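Ukov Demonstration Program
Frequently Asked Questions for Operators and Partner Sites

The answers on this page apply to all table-clearing demonstrations recorded under the Ukov program. Questions about contracts and payment should be sent to the site office.

What is the table-clearing task?

The operator controls two arms at once and clears a table after a simulated meal. Reusable items go to the tray at the left end of the table. Disposable items go to the bin at the right end. An episode is complete when every item has been placed and both arms have returned to the rest position.

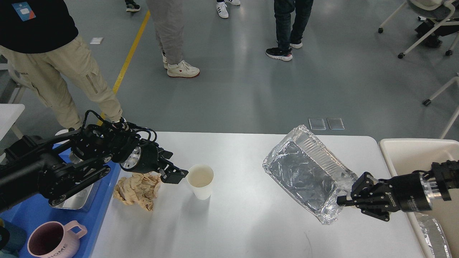 Table-clearing task, foil container held by the right arm.

Do I need experience with robots?

No. Applicants complete a training course under the supervision of Eduardo Tolentino, who is responsible for operator instruction at the Cuadros site. The course includes 47 practice episodes, none of which enter the data set. Most applicants find wrist rotation the hardest skill to learn, and the first practice block is given over to it.

What is the difference between hand guiding and remote control?

In hand guiding, the operator takes hold of the arm and moves it through the task. In remote control, the operator moves a pair of control handles and the arms follow. The program used hand guiding in its first phase. All two-arm tasks are now recorded by remote control. Hand guiding is still accepted for single-arm tasks at the Etard site, with written approval from Rasa Mägi.

How should mugs and cups be grasped?

A mug may be taken by the rim or by the handle. Both grasps are wanted in the data, and operators should vary them between episodes.

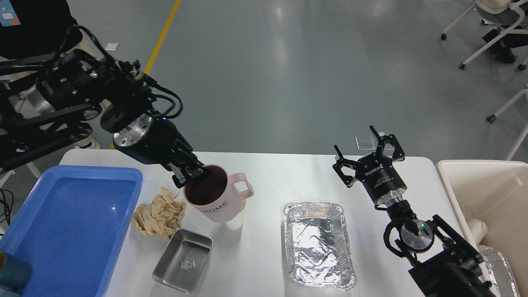 Paper cups require more care. Close the fingers slowly and stop at first contact. If a cup is crushed, finish the episode and mark it "damaged item" on the log sheet. Do not reach onto the table to replace the cup while recording is in progress.

May I use both arms at the same time?

Yes. Operators may work with one arm while the other waits, or move both together, provided that the arms do not cross. Passing an item from one arm to the other is a separate task with its own instructions and should not be done here.

Does the order of items matter?

No fixed order is required. Operators are asked to choose the order themselves and to change it from one episode to the next, so that the trained system does not come to depend on a single sequence. What matters at the end is that each item is in the correct place. A paper cup belongs in the bin, and it may lie on its side there next to the foil trays.

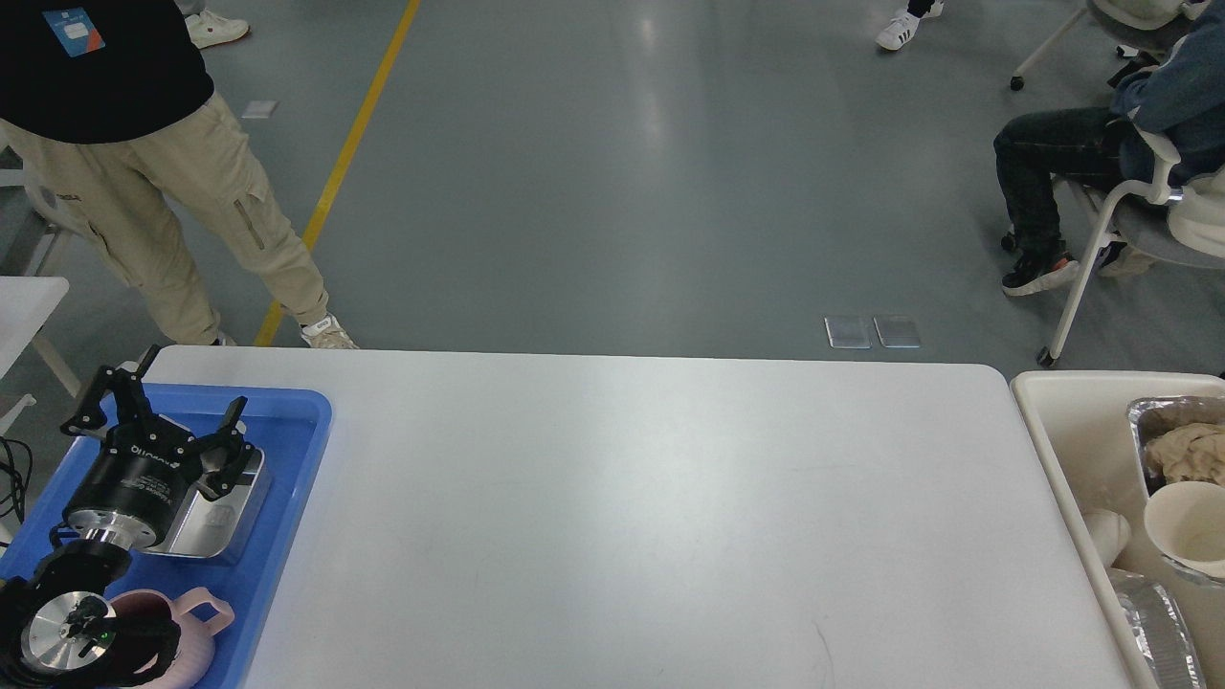
Episodes are reviewed before they are accepted. The reviewer looks at placement first and at smoothness of motion second. Items do not have to be neatly arranged: a steel dish in the blue tray with a pink mug close by is sorted correctly, whatever the spacing between them. An episode is returned if a reusable item is left in the bin, if an arm strikes the table, or if the operator pauses for longer than 23 seconds.

How many episodes are needed?

The target for this task is 3,000 accepted episodes across all sites. Of these, 1,000 are assigned to Cuadros. Returned episodes do not count toward either figure.

What happens if I drop an item?

If the item lands on the table, pick it up with the arm and continue. Recoveries of this kind are useful and should not be deleted. If it lands on the floor, end the episode and call the floor supervisor. The arms must be stopped before anyone reaches for it.
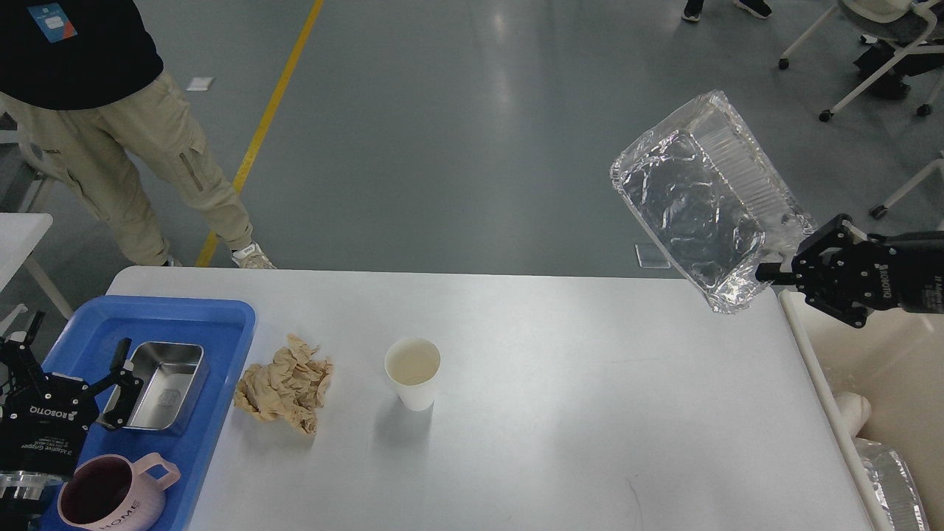 Foil tray held upright at the bin end of the table.

Who may stand near the table?

Staff and visitors may observe with the permission of the floor supervisor, Fredy Guzmán. Observers may not touch the table, the arms or the cables during an episode, and should not speak to the operator until the recording has ended.

Who can use the recordings?

Accepted recordings are available to partner sites under the Ukov data agreement. Requests from other institutions are considered each December. Édgar Chambi handles all access requests and will confirm receipt in writing.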